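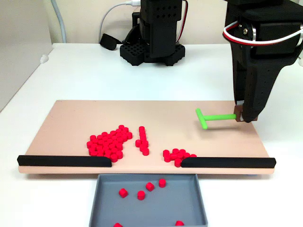 Talk notes: Running a school exchange week on a small budget
Speaking time 30 minutes, then questions

Slide 1. Greeting
Say good morning slowly. Thank Joanne Bainbridge for the invitation and for correcting my English in the handout. Tell them I will speak from the side of the host school, and that the guest school may tell the same week differently.

Slide 2. Who came
The guests were from the Kondari school, students of ten to twelve years, with 2 teachers. They stayed five days in April. Our own class was the same age. We had met them only in letters before, and some of the letters were very short.

Slide 3. The money
We had 2000 dollars for the whole week. I show the numbers because people always ask for them after the talk, in the corridor. The bus took more than half. Food was the next part, and we had little left for materials. Families gave the beds, so there was no hotel to pay. If your guests need a hotel, my plan will not work for you, and I must say this clearly.

Slide 4. Before the visit
We sent a short list of words in both languages, with glue, scissors, bridge, heavy, and "may I try". The Rimora school did this before us and sent 8 pages. We sent one page. Wait here so that people can read it.

Slide 5. Mixed groups
On Monday we let the children choose their partners. This was my mistake. By lunch every table had one language only. On the next day we drew names from a box, and each group had children from both schools. There was some complaining until the first break. After it I heard less.
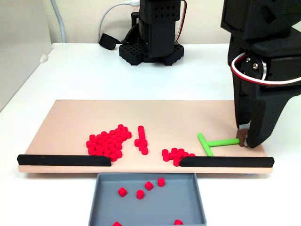
Beryl Lambert wrote to me after reading a first version of these notes that she would not mix the groups so early. In her opinion, tired children need one day with their friends, and a child who is afraid to speak will let the others do all the building. I have thought much about this. I now think she is right for the younger ones. For twelve-year-olds I would still draw the names on the first morning, but let friends sit together at lunch.

Slide 6. The task
Every group built a bridge from paper and string between two chairs. We gave the same materials to all the groups and no drawing to copy. The Cordero group began again from zero on Wednesday, and their teacher wanted to help them. I asked her to wait until the end of the hour. (We named the groups after streets in our town. Gokel was the other name that all of them wanted, and I had to toss a coin.)

Slide 7. Language in the room
The children spoke less than I expected and pointed more. I was worried by this. Then I listened at one table and heard "heavy, heavy, no, here" from both sides, and the bridge was moved. It is not a conversation, but I would count it as language. Do not read this slide aloud, tell it freely.

Slide 8. The last afternoon
Parents came at three o'clock. Each group explained its bridge, every child with at least one sentence in the other language. It was too long. Next time I would put the bridges on tables and let the parents walk - the children can then say their sentence many times to few people.

Slide 9. What I would change
Draw names earlier for the older ones. One free afternoon in the middle of the week. Ask about food allergies in the first letter, not the third. Book the bus before writing to the families.

Slide 10. Questions
If there is no question, ask the room who has hosted and how they paid for the bus. Copies of the word list are by the door. Leave my e-mail address on the screen.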